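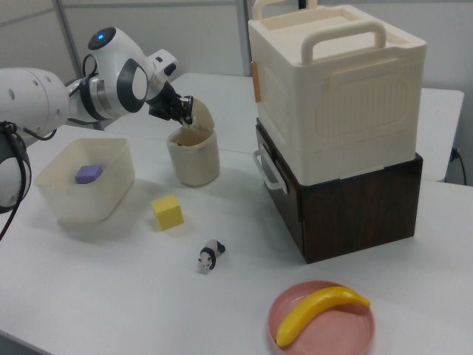 **【收纳】桌上这几样,小盒子到底怎么叠?**

**豆沙包不甜**(楼主)
书房换了张白桌子,东西还没定位置。现在是奶油色带提手的收纳盒压在深棕木纹盒上面,左边一个半透明的敞口盒,里面只放了一块紫色海绵方块。黄色那块和熊猫摆件还在桌面上。米色小圆罐是翻盖的,想拿来装回形针。
收纳盒是在 Jutville 买的,70 块。问题两个:上下两层要不要对调?敞口盒要不要配盖子?

**阿槐1987**
不用对调。带提手的放上面,拎走方便。棕色的放下面,平时少动的东西塞进去。

**晚风过桥**
不同意楼上。叠起来以后,下面那个每次都要先搬开上面的才能拿。我家叠了一个月,10月就拆开并排放了。桌子够宽就别叠。

**阿槐1987**
并排占地方。楼主是书桌,还要写字。

**晚风过桥**
那就把棕色的挪到柜子里,桌上只留一个。

**麦田北路**
敞口盒不用盖子。海绵方块是小孩玩的吧?有盖子他们就不往里放了。两块都丢进去,熊猫也可以进去。

**豆沙包不甜**(楼主)
对,小孩的。熊猫不收,她要摆在外面看。

**三号仓库**
回形针放翻盖罐可以,但罐口小,手伸不进去,得倒出来。我用的是 Lunde 的浅碟,随手抓。罐子我改装橡皮筋了。

**麦田北路**
橡皮筋在罐里会缠成一团,我觉得还不如回形针。

**三号仓库**
我的没缠,量少。大概500根以上才会有这个问题。

**晚风过桥**
问一下,木纹盒面会不会留指纹?我看正面反光挺明显。

**豆沙包不甜**(楼主)
会,两三天擦一次,干布就行。侧面的白色把手也容易脏。

**阿槐1987**
Ballska 有哑光的,400 块,尺寸差不多。为了指纹换不值。

**豆沙包不甜**(楼主)
先不换。今晚照麦田的办法,两块海绵都放敞口盒,不配盖。上下两层再用一个星期,嫌麻烦就按晚风说的挪进柜子。罐子先装回形针。

**晚风过桥**
挪之前量一下柜子隔层高度,我上次就差一点没放进去。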